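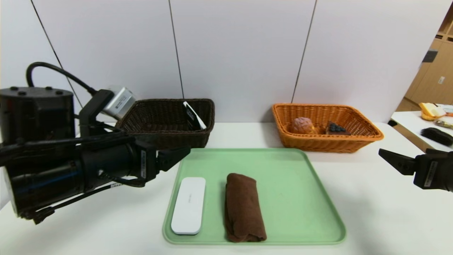 Brinen, first night

Well, we got here in the end. The train from Adville was 40 minutes late setting off and then crept along the valley as if it had all the time in the world, so by the time we'd dragged the cases up from the station (cobbles, naturally, and my left wheel has never been right since Urrego) it was gone four and the little ones were starving. Mum had kept back two cheese rolls from the morning, bless her, and those were torn into bits and shared out on the steps of the post office.

The flat is lovely. Third floor, green shutters, a bathroom you have to enter sideways, and a kitchen window that looks straight down on to the river. I stood there for ages with my tea, watching a man trying to get a very large dog out of a very small boat. Eusebio Llanos, who lets the place, had left us a loaf and a jar of plum jam and a page of handwritten notes on where to eat and which baker to avoid. He underlined the baker twice. I'm dying to know what went on there!

We went out again at six with no plan at all, which suits me better than it suits Peter. The old town is smaller than I'd imagined from the map, and all the lanes seem to tip you out into the same square whichever way you start. The arcades were lit up and there was a woman selling roast chestnuts, so that was supper spoiled for the children. November is a good time to come, I think. It's cold enough for a proper coat, but we had the bridge nearly to ourselves, and I don't suppose you can say that in summer. 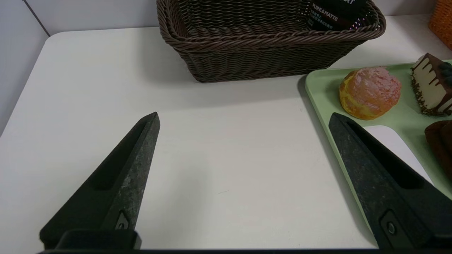
White tabletop, pale grey wall.

Supper was at the second place on Eusebio's list, a long low room with hooks for the coats and soup in bowls the size of washbasins. I had the bean one and Peter had something with dumplings that he's still talking about. We got chatting to the next table, Kanyarat Chantharasri and her two girls, who have been here a week already and were full of tips. She says to take the early tram up to the fort at Puvska and walk back down through the vineyards, and that the museum is worth it for the clock room alone, though her youngest pulled a face at that - so perhaps we'll see. A family ticket for the tram is 8, and you buy it from the tobacconist, as the machine at the stop eats coins.

Then home along the river, slowly, with Nell on Peter's shoulders and Tom counting ducks. He wanted to get to 50 and was allowed to include the same ones twice.

Everyone else is asleep now. There's a church bell somewhere close by that I hadn't noticed in the daytime, and the radiator is ticking away like a taxi. I must find the adaptor before bed, and ask about the hot water, and put the walking shoes by the door for the morning.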